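Section 3: Thawing a vial of cells

Welcome back, and well done for getting the Jafri bath set up! Thawing is the part that makes most newcomers a little nervous, and quite understandably, but if you take it step by step you will be fine. Have a read through the whole section before you take anything out of the freezer.

1. Warm a bottle of Welen growth medium in the bath until it feels the same as your hand.
2. Check the number on the vial against your donor sheet (the practice vials are all marked 2655).
3. Hold the vial in the water with the cap well above the surface, and swirl it gently until only a sliver of ice is left.

Caution: wear a face shield and insulated gloves. Vials kept in liquid nitrogen can burst as they warm.
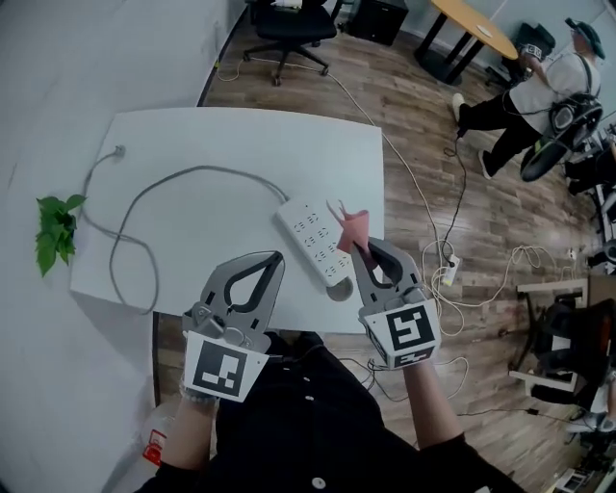 4. Wipe the vial down with alcohol and move it to the cabinet.
5. Add the medium drop by drop to begin with — stem cells dislike a sudden change, and a slow start really does pay off later.
6. Spin at 200 g for three minutes, pour off the liquid and loosen the pellet with fresh medium.
7. Move everything to a coated Vostik dish and put it in the incubator overnight.

Note: a few floating cells the next morning are perfectly normal, so please don't throw the dish away! Change the medium and give them another day. If you thaw on a Friday, make sure somebody is coming in on the Saturday to feed them. A-yeong Baek keeps the weekend list, and her extension is 3339.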